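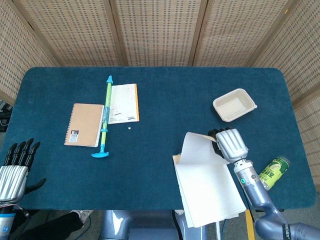

Clearing Off a Table: Which Tips Hold Up

Posted Aug 3, 2020

Every tidying column tells you to buy bins first. I bought bins first, 11 of them, and ended up with 11 bins of stuff and the same messy table. So I started trying the usual advice one piece at a time, and most of it did very little for me.

Vinegar on everything. No. It's fine on glass and on a crusty faucet. On a waxed tabletop it dulled the finish in a patch I can still find with my hand. Dish soap, a few drops in warm water, a wrung-out rag, then a dry rag. That handles nearly all of it.

Baking soda and vinegar together. It fizzes, people like the fizz, and then you're wiping with salty water. Use the soda alone as a paste if you want something to scrub with.

Felt and other cloth covers. The standard tip is a lint roller, and a lint roller works for a week's worth of crumbs. Pet hair is another matter. A damp rubber glove dragged in one direction pulls up more than the $9 brush I was talked into. Blot spills and don't rub. I would not put a wool felt cover in the washer whatever the forum says, and if the label is gone, assume it's wool.

Mayonnaise for white rings. I wanted this one to be nonsense. It worked on one ring out of three, overnight, and the kitchen smelled like a deli. Petroleum jelly did the same job with less smell.

The one-touch rule. You're supposed to handle each item once and put it away for good. Whoever came up with that doesn't get school mail. I keep a single tray, and whatever is in it gets sorted Sunday night. Sometimes Monday.

Summer toys. "Store seasonal items out of sight" is fine as far as it goes, but anything that holds water should be drained and left open in the shade for a day before it goes in a closed box. I skipped that one September and the smell the next June was memorable. Don't bother with bleach for a first try. Rinse with plain water, shake it hard, let it air.

Label makers. I have one. I labeled the drawers and the family goes on ignoring the labels. Masking tape and a marker get ignored just as well and cost less.

A reader, Hòa Ninh, wrote in to say that freezing candle wax before scraping it off cloth is a myth too. I disagree: a bag of ice for ten minutes and a dull butter knife got most of it off mine. The dye stayed, and I have yet to find anything that lifts it.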